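The Cabinet at Sernedside

The fault report said: right gripper fails to release. It had come in from Sernedside overnight, and Ermelinda Baptista read it on the train with her coat still buttoned.

Brendamard had sold the office two jobs for the robot. It put folders away and it took them out again. On the test floor it had done 1,000 cycles without a miss, and then another 1,000 with the cabinet doors open at odd angles. Pullow, who ran the test floor, had signed the sheet himself.

She set up her laptop on the end of a desk and told the robot to file one folder, slowly.

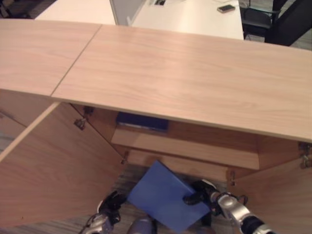 "It did that fine," said Magalhães. He was the office manager, and he had a bandage on his left hand that went from the knuckles to the wrist.

"How many did it do fine before yours?"

"All morning. Then it wouldn't let go of one. I reached in to pull it loose."

"Did you press the stop?"

"I thought I'd only be a second."

She wrote that down as he had said it. The log agreed with him up to a point. At the shelf the gripper had been told to open. It had reported open. The folder had stayed where it was, and so had the fingers, and the arm had waited 5 seconds and started back out with his hand between the folder and the door. The force limit should have stopped it. The log showed the limit had been raised on the second day.

"Who changed this number?" she asked.

Magalhães looked at the screen. "It kept stopping. Every time it brushed a door it stopped. I called your support line and a man told me how to turn it up."

"Did he give his name?"

"Pullow."

She didn't write anything for a while. Then she ran the door routine, with the old limit put back and her thumb on the stop.
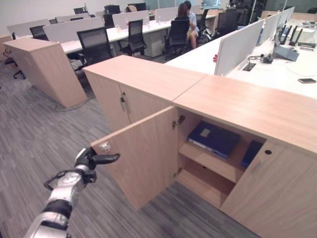
It worked the way it was meant to. She ran it 2 more times and got the same result. After that she cut the power, waited for the lights to go out, and got down on the carpet to look at the arm from underneath. The carpet smelled of glue. Magalhães asked if she wanted a flashlight and she said yes.
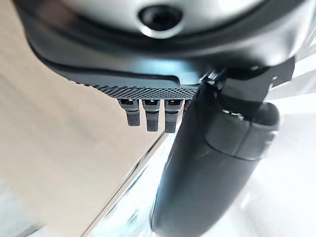
Under the housing, Sernedside.

She could find nothing broken. A sensor that said open when it was shut might do it once in May and never again. The number was another matter. Somebody had picked it.

"Will it be back on tomorrow?" Magalhães asked.

"No."

"They'll ask me why."

"Show them your hand," she said, and called Pullow from the stairs.

Related stories
The Night Count
Spare Parts
A Door Held Open
What the Lift Heard

This site uses cookies to remember your reading settings. By continuing you accept our cookie policy.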